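Subject: Re: [presholm-users] Moving the reading room

Takeshi Kamata wrote:
> Mirden want 3,000 a year for the new room. I think we should take it.
> It seats 148 and the lease is short.

I doubt we need 148 seats. Two points before Saturday:

1. Who pays for heating? The lease doesn't say. 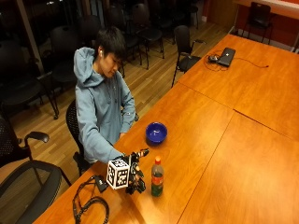
2. Why leave Presholm? A long table does us fine, and we paid 639 last year. 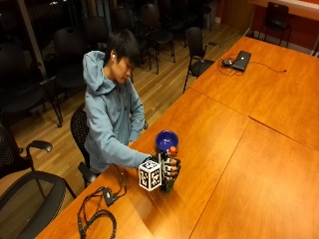
I'd also want the deposit in writing. Mirden promised Medina the same thing and it took until October to sort out.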